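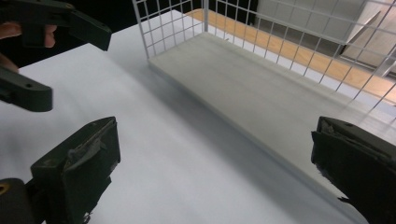 **Figure 3.** A white wire basket of square mesh on a white tabletop.

### 4.2 Where things get put down

By the time we had finished reading the diaries from Nostwood, it was clear that most of our households did their sorting in stages, and that the first stage was hardly sorting at all. People came in the door with mail, keys, a half-eaten apple, a school form that needed signing, and they set the whole handful on the nearest flat place. We have come to call this the landing spot (the phrase belongs to one of our diary keepers in Khunthong, and we are grateful for it). Of the 257 households that returned a full diary, 126 named a single landing spot and kept to it for the whole study period. The others moved theirs at least once, often to the great annoyance of whoever else lived there.

We had expected size of home to matter a good deal more than it did. Families in the narrow row houses of Vorkow wrote about their landing spots in much the same terms as families with a spare room, and the complaints were close to identical: too many papers, too few decisions. What did seem to matter was whether the spot had a container on it. An open basket of the kind in Figure 3 came up again and again in the diaries, and people spoke of such baskets with real fondness. One woman in Nostwood wrote that hers was "the only thing in this house that gives me a deadline," meaning that when it filled up she had to sit down and go through it, whether she felt like it or not.

Phetsri's earlier interviews in Mesteo point the same way. Lamai Phetsri found that people who could see into a container from across the room went back to it sooner than people who used a drawer or a lidded box, and our diary keepers say much the same in their own words. We would be a little careful here, all the same. Someone who likes to keep on top of the mail may well choose an open basket in the first place, and our diaries can't tell us which came first.

There is also the matter of the second container. In 4 households the original basket was joined by another during September, and in every one of them the older basket stopped being emptied. We don't want to make too much of so small a group, but the entries are so alike that they could have been written at the same kitchen table. "I told myself the new one was for bills," one father wrote, and a week later, "Found the bills in the old one." We return to these households in Section 5, where the follow-up visits are discussed.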